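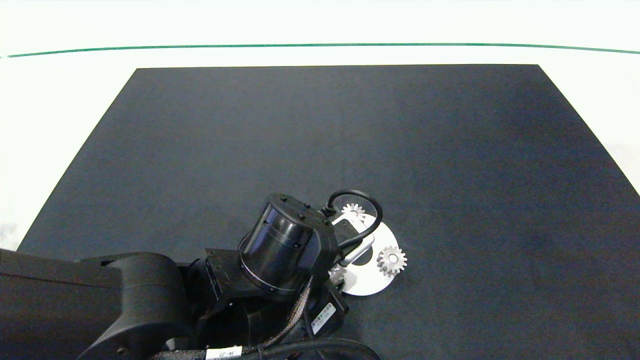 My project this term was about work surfaces, and I know that sounds like the dullest topic on the whole class list, but I picked it myself and I'd pick it again. I wanted to find out whether the thing you put on top of a table changes how well people can work there. A big charcoal-gray mat on a bright white tabletop is about as strong a contrast as you can get, and that contrast ended up being most of my report. The mat is matte, so light lands on it in soft patches and doesn't bounce straight back at you. Even so, you can pick out a faint crease running down the center, and that crease gets its own section further on, because it annoyed me for weeks.

What I was trying to find out

I had two questions. Does a dark mat make small things easier to find than a plain white table does? And how much does a mat show its age, meaning smudges, streaks and fold lines, when people use it every day?

I started in February with a mat I ordered from Embridge. It came folded up in a flat box, which I should have thought about before I clicked on it (the rolled one cost more and I was being cheap). My course budget was 100 dollars and I still had some left over for the sorting supplies, so at least there's that!

How I did it

The sorting test was simple. I took 17 small items, a mix of washers, paper clips, buttons and pen caps, and scattered them over the surface. Then I asked a classmate to pick up only the ones on a list while I ran the timer on my phone. Everybody did it once on the bare white table and once on the mat, and I swapped the order for half of them so that practice wouldn't mess things up too badly. I ran this in room 1438, with the blinds down and just the ceiling lights on.
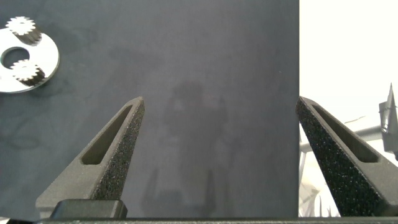

For the wear part I kept a notebook. I wiped the mat on Mondays and wrote down what I could see before and after, first standing up and then with my head down low near the table. Looking from low down is a completely different experience — smudges that I would have sworn weren't there suddenly show up, and so do streaks left by the cloth itself. I tried a damp cloth, a dry cloth and the spray that Fatenau sells for desks. The spray left the most streaks of all, so I stopped using it after the second try.

What I found

Light-colored items were faster to find on the mat for almost everyone. The white buttons practically jump out at you. Black pen caps went the other way, and a couple of people missed one completely and had to be told it was still out there. The metal washers were a mixed bag, and I think that comes down to the ceiling lights more than the color underneath, but I didn't test that properly so I can't claim it.

The crease never fully went away. I tried 4 things on it: heavy books overnight, rolling the mat backward, a hair dryer on low, and leaving it alone. The books helped the most. After that you couldn't really feel it with a finger, but you could still see it if the light was right. Buttons sometimes rolled toward it in the early tests, so my first few timings are probably a little off. I left them in the table and marked them with a star.

What I'd change

I'd buy the rolled mat. I'd also add a mid-gray surface, which the Hsiao handout from our second unit suggests for mixed light and dark parts, and which I read way too late. And I'd test more people, because most of mine came from the same lab group and they all got pretty competitive about it.

The timing table and my notebook pages are in the Jurnelbridge folder for our section, in case anyone wants to check my math. The mat is staying in the room for next term, crease and all, and please wipe it with a dry cloth.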